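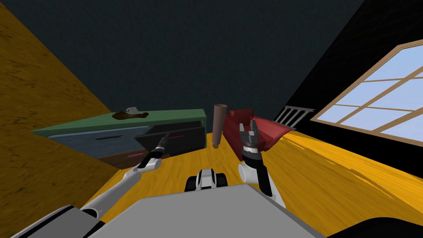
In Defense of the Spare Room With Nothing in It

My aunt, Maureen Horrocks, had a front parlor used for funerals and the insurance man. The rest of us thought it was a terrible waste. I now live in a place where every room has three jobs, and I'd like to apologize to her.

The room I work in is also where guests sleep, where the ironing waits, and where a rowing machine leans against the wall like a teenager. I have read 21 articles on making a small space work harder. Why should it work harder? I don't, and I pay the mortgage.

Luca Pacioli published his big book on bookkeeping in 1494, and I blame him a little. Once you can put everything in two columns, an idle room looks like a loss. My neighbor Tracey Treloar lets hers out by the night, and has learned to cough quietly in her own kitchen.

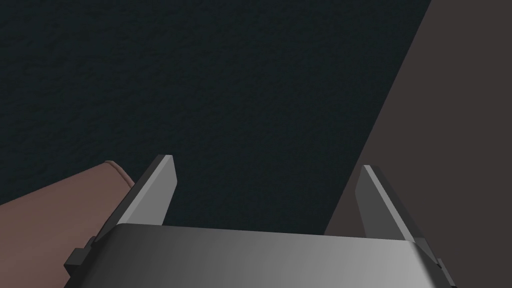 She makes good money at it, I should say. She also spent most of July washing other people's towels and answering messages from a man who couldn't find the light switch. When I asked what she'd do with the room if she quit, she said she'd shut the door and not go in.

That seems to me a perfectly sound use of a room. Maureen went into her parlor to dust and came out again, and for 40 years that was the whole arrangement. There was a clock in there too, always wrong. I have started by moving the ironing. It's on the stairs for now.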